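Ticket: Advance sale for Jollska show, seats sold twice
Queue: Box office / ticketing
Status: Open (reopened once)
Priority: High

Opened by venue, 10:40 a.m.

We have a seated folk show coming up in May, Jollska with Pinheiro opening. The room holds 400 and we put 300 on sale through the Makeo system, keeping the rest for the door and the band's list. This morning the seat map showed 17 seats in the balcony as free that already have names on them. Two people have written in with the same seat on their tickets. Please look at this today.

Reply from Makeo support, 11:25 a.m.

Thanks for getting in touch. This is usually a browser cache issue. Please clear your cache, log out and log in again. Marking as resolved.

Reopened by venue, 11:50 a.m.

Cleared the cache on both box office computers. Same result. I also don't see how my cache would print a ticket for a stranger at home, so I'd like somebody to read the first message again.

What I've checked so far:
Seat map on the public page: 17 balcony seats shown as free.
Door list export: same seats shown as sold.
Sales report: total is higher than the number of seats on the door list.

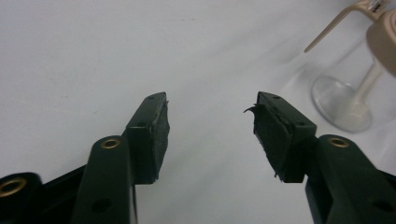

The only change I know of is that the band's label, Esska, asked for a fan presale, and your team set that up for us. As far as I can tell, the presale draws from its own copy of the seat map. If that copy was made before our mail-order seats went in, it would explain the whole thing. Can you confirm or rule that out?

Reply from Makeo support, 2:10 p.m.

We have looked at the presale and it is set up correctly. The two maps sync every hour. We have run the sync by hand and the balcony should now be right. We have no other reports of this, and the same setup handled a show with 2000 seats without trouble.

Venue, 2:35 p.m.

The public page does look right now. I'm not ready to call it fixed. An hourly sync leaves most of an hour for a seat to be sold on both maps, and with a small room and a busy morning that seems like plenty. The bigger show may have been general admission for all I know, in which case it tells us very little.

I've taken the balcony off sale until I get answers to these:
1. Can the presale and the public sale share one map?
2. Which orders came in on the second map? I need order numbers, not a total.
3. Who pays the card fees if we have to refund?

Reply from Makeo support, 4:05 p.m.

Passed to the technical team. Order numbers to follow.

Venue, 4:20 p.m.

Fine. Please leave the ticket open this time. Balcony stays off sale.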